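Cuaderno de taller - tintes y mordientes
26/01/2020

Retomo lo del índigo, que se quedó a medias desde noviembre. La cuba vieja está muerta, olor raro, sin flor en la superficie, color azul sucio en vez de verde amarillento. La intenté levantar con un poco más de fructosa y nada. La tiro. Empiezo otra desde cero con el índigo de Zudska, que viene molido más fino que el de Brernlow y moja mejor.

Receta de partida: la 1-2-3 de siempre (índigo, cal, fructosa). Primero el índigo en pasta con agua templada y canicas en el bote, agitar hasta que no queden grumos. Luego agua caliente, fructosa, y la cal al final poco a poco. No echarla de golpe como la otra vez, que se quedó toda pegada al fondo.

Lana: madejas Breresholm, lavadas anoche con jabón neutro. Sigue saliendo grasa en el primer aclarado, o sea que el lavado de fábrica es de aquella manera. Segundo lavado para todas. Si no, pasa lo de las muestras de noviembre, manchas claras justo donde estaba la atadura, y luego a ver quién lo arregla.

Alumbre para las que van a gualda y a rubia. Las de índigo sin mordentar, ojo con mezclar los cubos. He puesto nudos: un nudo = alumbre, dos nudos = alumbre + crémor, sin nudo = nada. Apuntarlo en la pizarra tambien. 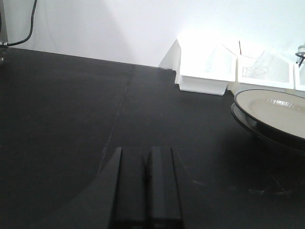

La gualda: la del saco de Cabello ha perdido. Mismo peso de planta que en noviembre y sale un amarillo bastante más pálido. Puede ser la planta (mucho tallo, poca flor) o el agua. El agua del grifo aquí es dura y para la gualda eso suele ir bien, así que yo apunto al saco. Probar con una pizca de tiza en el baño antes de echarle la culpa a nadie. Si sube, bien. Si no, pedir otro saco y reclamar.

Rubia: baño lento, sin pasar de 79 grados. Se me fue un momento mientras colaba la gualda y cuando miré estaba en el límite. El termómetro de sonda tarda una eternidad en estabilizar, hay que dejarlo dentro y no ir metiéndolo y sacándolo. De momento el tono es más teja que rojo. La madeja se queda en el baño toda la noche, con la tapa puesta, y mañana se aclara.

Pruebas de inmersión en índigo, cuando la cuba esté lista (no antes de mañana, seguramente):
- 4 inmersiones cortas para el azul medio, oxidando bien entre una y otra
- 5 para el oscuro
- una sola para el celeste, y sacarla sin gotear encima de la cuba, que mete aire

La última vez las cortas con buen oreado dieron mejor solidez al frote que una larga. Falta repetirlo con lino, que con la lana no me fio: la cal la deja áspera si se queda mucho rato. Aclarado final con un chorrito de vinagre para las de lana. Para el lino no hace falta.

Solidez a la luz: tiras de noviembre recogidas de la ventana. La cebolla ha caído muchísimo, casi beige en la mitad expuesta. La rubia aguanta. El palo campeche con hierro se ha ido a un gris parduzco que a mí me gusta pero no es lo que se pidió. Grapar las tiras en la hoja de atrás, con la mitad tapada a la izquierda, y poner otras nuevas.

Residuos: lo del hierro aparte, bidón con tapa, no al fregadero. Los baños de alumbre agotados se reutilizan una vez más, recargando a la mitad. El bidón va por encima de la marca, hay que vaciarlo esta semana sin falta.

Pedidos:
alumbre, queda poco menos de medio bote
tiras de pH, las que hay están humedas y no marcan
guantes talla M
cal apagada, bolsa pequeña
preguntar en Zudska precio del kilo (1,000 g netos, no el envase anterior que traía menos)

Pendiente: pesar las madejas en seco y rehacer los porcentajes. Los de la hoja de noviembre están calculados sobre lana mojada en dos casos, no fiarse. Y limpiar el colador fino - quedó con rubia y lo tiñe todo de rosa.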